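Our robotics club finally got its day out at Prinine in McKinnon, and I'm still buzzing! We drove two hours for it (80 km of that behind a caravan) and got there just after nine, in time for the bad coffee.

The club's project this year is Orkovier, our attempt at teaching an arm to do the fiddly bits of a computer build, so I mostly wanted to see the hand assembly benches. Green mats, roller conveyor, boxes up to the rafters – heaven.

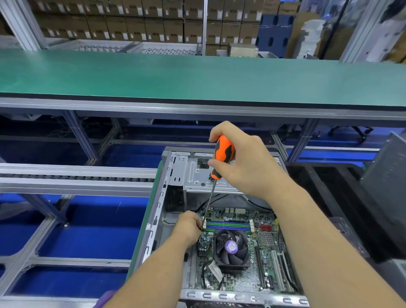

*Two hands on the screwdriver, one at the handle and one down near the tip.*

I reckon I learnt more in ten minutes of watching than in a whole term of arguing about torque settings. Our gripper budget is $200 and it has one hand, which is a bit of a problem when so much of this job is steadying things. I scribbled "second arm???" in my notebook and underlined it.

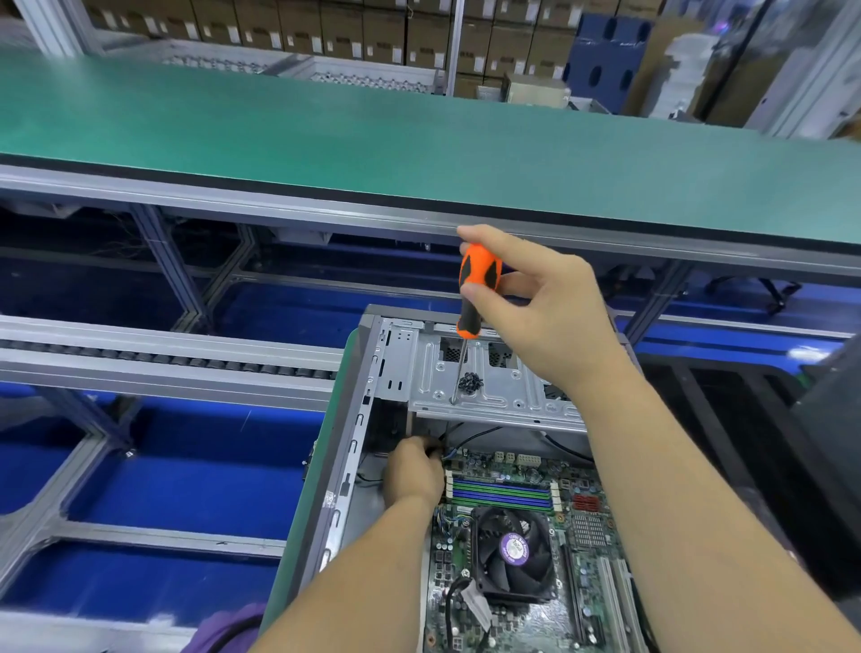 *Screws in a little pile on the drive bay bracket, right by the driver.*

We've spent ages designing a fancy screw feeder, and I'm now wondering if a dish and a decent camera would do the trick. After lunch we had a play with Totance, the planning software, and got a simulated arm through 50 screws before it wedged itself into a heatsink. Big cheer for that one.

If you're coming along next time, wear closed shoes and bring your own lunch, the canteen shuts at one.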